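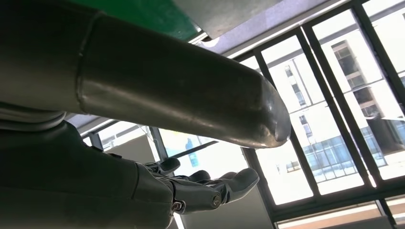
Home > Guides > Kitchen > Scales > Setting up

Setting up your Muli kitchen scale, part 2: levelling, zeroing and your first weigh

Reading time: 4 minutes

Right, so you've got the batteries in and the display lights up. Lovely. Now comes the bit I rushed through when I got mine, and I spent a whole month baking flat loaves before I went back and did it properly. Give it ten minutes and a cup of tea.

Find it a home

1. Pick a surface that's hard and doesn't wobble. My kitchen in Plirkville has a floor like a ship's deck, so I tried three spots before I settled on the end of the worktop by the bread bin.

2. Keep it away from the fridge, the washing machine and any open window. A draught really will nudge the numbers, especially with small amounts of yeast!

3. Look at the bubble under the front lip. Turn the feet a little at a time until it sits in the ring (clockwise lifts that corner, which I always get backwards).

Note: if you move the scale, even along the worktop, check the bubble again.

Set the zero

4. Switch on with nothing on the tray and wait for the display to stop flickering.

5. Hold ZERO for 2 seconds and let go when the dash appears. If you hold on longer you'll end up in the units menu. Press ZERO once more to get out, no harm done.

6. Still in ounces? Tap UNIT until you see the little g. Mine arrived in ounces and I very nearly made a cake with them.

Weighing into a bag or bowl

7. Put your empty container on first, then tap TARE. The display goes back to nought and you can start adding. 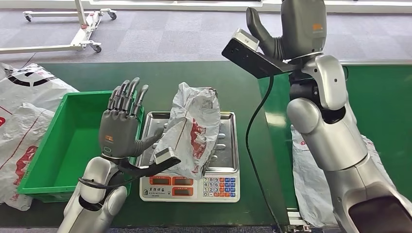
8. Add your flour, sugar or whatever it is slowly, and stop a touch early, as the reading takes a moment to catch up. I tip the last bit in from a teaspoon.

9. For a second ingredient, tap TARE again and carry on in the same container. It saves so much washing up.

Note: when you lift everything off, you'll get a minus number. It's only the weight you tared out. Tap ZERO and it clears.

Caution: the limit is 2000 g and that includes the container. My big mixing bowl eats up a good chunk of it, so for large batches of dough I use a light plastic tub from Wustex instead. Go over the limit and you'll see Err. Take the load off straight away and don't press down on the tray to test it (I know it's tempting).

Caution: wipe the tray with a damp cloth and dry it. Please don't hold the scale under the tap.

If the numbers drift

Change the batteries first, both together. If it's still wandering, go to page 26 of the printed booklet and follow the calibration steps. I do mine every March when I clear out the cupboards, and that's been plenty.

Related guides
Elinach oven thermometer: first use
Storing flour through the summer
Muli kitchen scale, part 3: the timer and the backlight
Which spoons are level spoons?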